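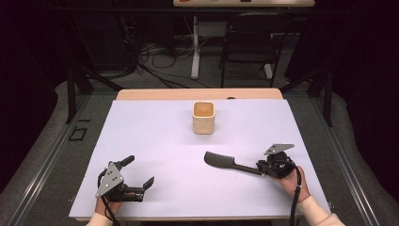
Feb, notebook 3, glaze tests cont.

Kiln log first. Redari shut off early again, 2,005 F on the readout and the witness cone barely leaning. Sorcha thinks thermocouple. I think relay. Ordered neither yet. Bisque load before it was fine, no cracks, two lids stuck.

Butter glaze, batch 4:
- Whiting from the new Belkadi bag, sieved twice, still gritty
- Added water by eye (dumb), ended up at 1,374 g per liter. Too thin for dipping, ok for pouring
- Pinholes on the Tovholm clay, none on the Skitstead. Same shelf, same cone
- Runs a bit at the foot. Leave a wider bare band

Cream matte on square handbuilt cups is the one to keep. Settles nicely in dimples, doesnt go shiny on the corners.

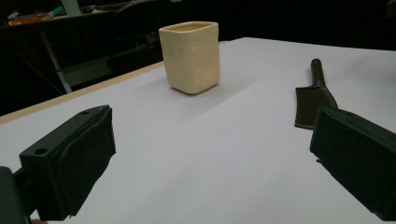

To do

- Reweigh the Belkadi bag, scale was drifting all afternoon
- Slow the cooling, hold at 1,900?? check Jacobus's old scheduel first, he had good mattes with it
- Jacobus Botha wants the slab roller moved by the sink. No. Clay dust in the drain trap last time
- Sorcha Chisholm has the good calipers, get back
- Wax resist almost gone
- Label batch 3 and 4 buckets properly, tape fell off both

4:40 pm, kiln still too hot to open. Rest tomorrow.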